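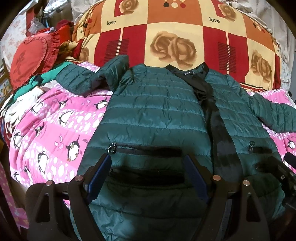

September, going on eleven at night

I meant to write last night but fell asleep with the lamp on, so there are two days to put down and I'll probably muddle them. The mornings have turned. I walked to the bus at Sisby in a thin cardigan like it was still July, and by the time the 23 came over the hill I had my hands up my sleeves and was thinking very fondly of soup.

So soup it was! I got off early at Custow and went round the market, where the squash are finally in, big knobbly ones with dirt still on the stems. I bought one far too large and carried it home like a baby – a man held the gate for me and asked how old it was, and I laughed all the way up the lane.

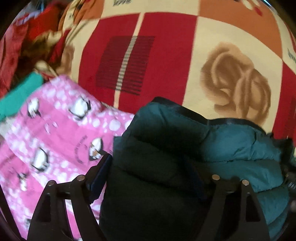
It took me 45 minutes just to peel and chop the thing, with the radio on and the window steaming up. I put in the last of the sage from the pot by the step, and too much pepper, and ate two bowls standing at the stove. There are eight more tubs in the freezer now, so that's lunches sorted for a while.

My sister called while I was washing up. She wants us all at Clollow for the long weekend, same cottage as before, the one with the awful stairs and the lovely view of the water. I said yes before she'd finished asking. I do miss the noise of everybody in one kitchen, even when they're arguing over cards.

Must remember to call about the boiler tomorrow, and to take back the library books, which are late again.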